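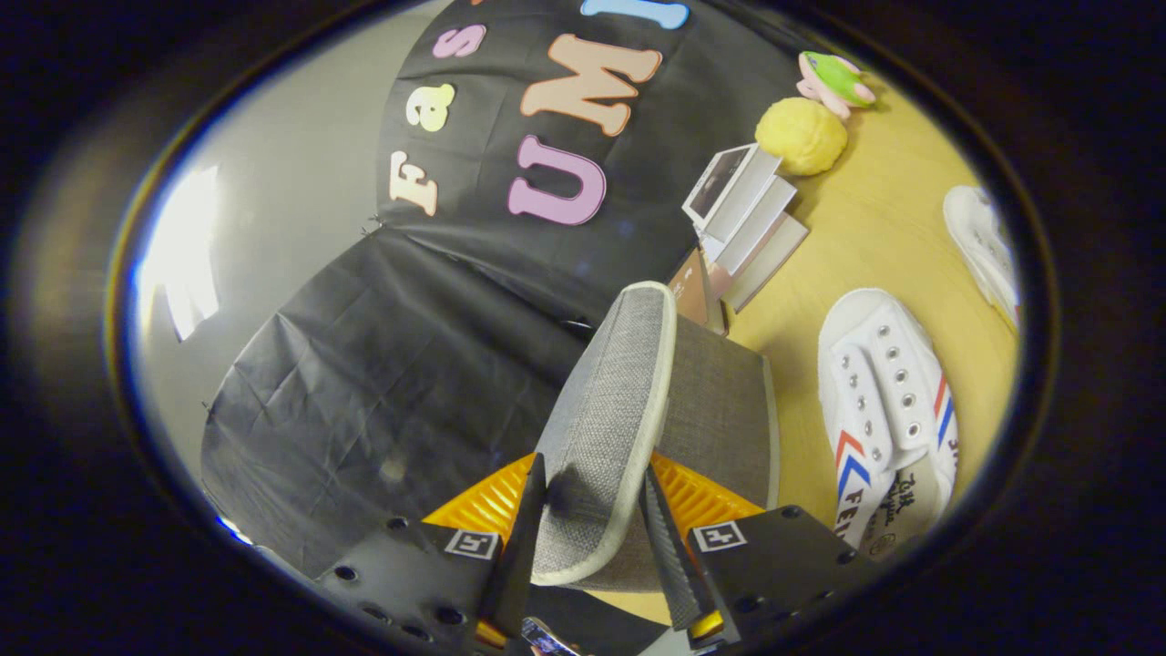 Thread: Went to the Urum open day, anybody else?

gearshift_lou
Posted 9/5/22

So I finally made it over to the Urum open day at Didbridge, and I'm still kind of buzzing! I figured it would be big arms behind glass and a guy with a microphone. There was one of those (more on that later), but the part I liked was the hand-held gripper table, where it's regular household stuff and you can stand close enough to see what the fingers are doing. The shot up top is from there, with the gray fabric storage box held between the two black fingers. Books, sneakers, a bumpy yellow ball, all on the same table.

I wound up staying way longer than I meant to and missed the lunch truck. Worth it. Did anybody else go?

pocketlathe
I went in the morning. Liked it less than you did, sorry. The line for the Zilholm arm was endless and then the demo was 2 minutes of stacking. I drove 433 miles round trip for that!

gearshift_lou
Ouch, ok, that's a haul. But did you do the gripper table?

pocketlathe
Walked past it. Looked like a yard sale with a black tarp behind it.

mossy_circuit
Ha, I kind of see it, but I'm with Lou. A fabric box is a rotten thing to pick up. The sides want to give, and there's a piped edge to catch on. Give me that over watching an arm stack the same blocks all day.

tinbadge
Is that UMI on the backdrop in foam letters? Took me a second because they run sideways in the shot. And what's the word before it, "Fas" something?

gearshift_lou
Yep, UMI. Capital F, then a, s. I'd read it as the start of "Fast."

dadwithsolder
Question for the people who went. My kid is 10 and robot crazy. Is the next one worth it for her or is it all standing around listening? I think the flyer said December.

mossy_circuit
Bring her, but go early and do the small tables first. The talk in the main hall is long and the chairs are awful. I sat through all of Catacutan (that's their sorting project) and my back has not forgiven me.

pocketlathe
The Catacutan talk was the best thing there! They showed their failures, too. The slide said 3,338 dropped items and they went through the worst ones. More of that please.

gearshift_lou
See, I bailed on that one after the intro. Might have been a mistake.

mossy_circuit
Fine, I'll give you the drops slide. Still could have been half as long.

tinbadge
Back to the picture, does anybody know what the little black-and-white squares by the fingers are for? One on each side. I've seen them on other rigs and never asked.

mossy_circuit
Markers. The camera sees them and the software can work out how far apart the fingers are. That's the usual reason anyway, I didn't ask at the table.

tinbadge
Cool, thanks. I like the orange ribbed parts too, I'd print those in every color.

dadwithsolder
Ok, we're going in December. Lou, is parking at Didbridge still a mess?

gearshift_lou
Total mess. Use the lot behind the bus station and walk over, took me around 10 minutes.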